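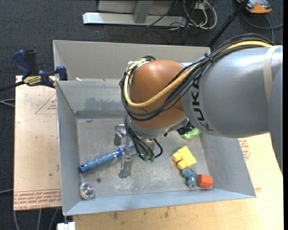 According to Ilona Magyar, a mixed bin is fine until somebody needs one particular thing out of it, and then the whole contents end up on the table. She made the remark in the first planning meeting in September, and it became the working question of this report: how should small, unlike objects be kept in an open metal bin so that any one of them can be found and lifted out without disturbing the rest?

Project group: Rima Jaber, Szabolcs Sipos
Supervisor: Ottó Erdős
Course: Materials Handling and Storage, Brelcombe

1. Background

The teaching store at Brelcombe keeps its loose items in open gray metal bins. The items have no common shape. Some are long, with a ribbed handle, like the blue one in the photo. Others are round, such as the transparent one in the corner of the same bin. Until this year everything was placed in whichever bin had room. The inventory lists 234 items, and the list gives a name and a bin number for each but says nothing about position inside the bin.

Earlier work in the department (the Cikirance report) looked at labeling only. It recommended larger bin numbers, which were adopted. The report did not cover what happens below the rim, and we have tried to pick up from there.

2. Method

We compared two ways of filling a bin.

Layout A, free placement. Items are set down in any order and any direction, on the bin floor, in one layer where possible.

Layout B, zoned placement. Long items lie diagonally with the handle toward a wall. Round and flat items go in the corners. The center stays open.

Each layout was tested with the same set of items. One of us called out an item from the list and the other removed it. We noted whether any other item had to be moved first, and whether the wrong item was picked up before the right one. Roles were switched halfway through each session. Sessions were held on Thursday afternoons. Lighting was left as it normally is in the store.

3. Observations

Long items. Under Layout A these caused most of the trouble. A long handle lying across the middle blocks whatever is under or beside it, and lifting it by one end tends to sweep the other end along the floor. With the handle toward a wall, the end could be reached but there was sometimes too little finger space next to the metal. We had to allow a gap. Szabolcs used the width of his thumb as a gauge and we kept that as the rule.

Transparent items. These were the most often missed. A clear object on gray metal takes on the color of the floor, and we located it mainly by its reflections or by a pale edge — both depend on where the person is standing. Placing such items in a corner helped, mainly as a matter of habit. After the first session we looked in the corners without being told to.

Dark items. No difference was noted between the layouts, apart from items that had been laid on top of each other, a case which Layout B does not permit.

Refilling. Layout B is slower to refill. The person putting items back has to know the rule, and in the third session Ernő Szűcs, helping for the first time, placed two long items straight across the center. We did not correct them until the session was over.

4. Limits

Only one type of bin was used. Tall items were left out, as were soft ones such as cloths and bags. We did not measure time, so nothing here supports a claim about speed of retrieval. Both testers knew the items well by the end, which probably favors whichever layout was tested later.

5. Recommendations

Use zoned placement for bins that hold long and round items together. Keep free placement for bins where all items are alike. Add a column for position to the inventory list, with three entries allowed: wall, corner, center. Put a light-colored mat under transparent items. We have not tested the mat. Rima has asked for a sample of the Cunerine liner, and if it arrives before the end of the term the results will be added as an appendix.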